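Week 4 notes: Sorting, categories and why the edges matter
Instructor: Jabari Kashindye

Last week we ended on the question of where a category comes from. Do we find groups in the world, or do we make them? Keep both answers alive for now — the readings disagree with each other, and that's the fun of it!

Start with the classical view. A category is a list of conditions, and a thing either meets them all or it's out. "Bachelor" is the usual case. It works nicely until you ask about a hermit, or a boy of 15. 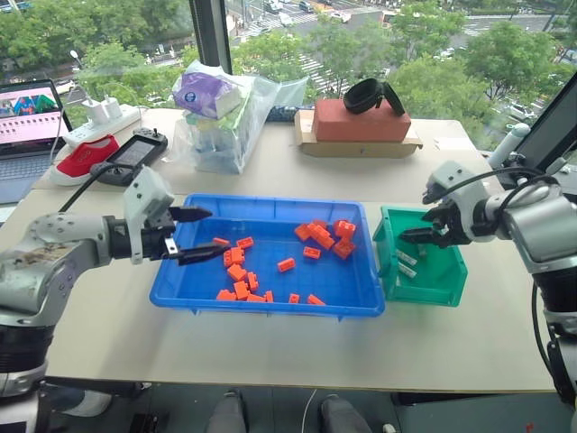

Prototype theory starts from the middle of a category instead of the border. A robin feels like a better bird than a penguin does, and people answer faster when you ask about robins. Color behaves the same way. The bricks in the blue tray are orange-red, and if I made you pick one word you'd split, some of you saying orange and some saying red, all quite sure of yourselves. A good clear case of orange wouldn't divide the room like that. I love this stuff.

The Waweru reading (pages 23 to 80, skip the appendix) pushes further. Waweru asked market sellers to group 548 everyday goods any way they liked. Many grouped by when a thing is used: morning things, rainy-season things, things for guests. Shape and material hardly came up. 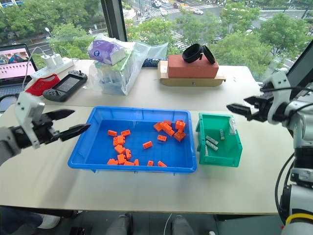 So goals shape categories too. "Things to grab if the house is on fire" has no shared features at all, yet you can rank its members in seconds. Try it with a roommate and compare lists.

Terms to know: prototype, family resemblance, basic level, goal-derived category.

For next time, read the Junora chapter and bring one category of your own whose border you can't settle.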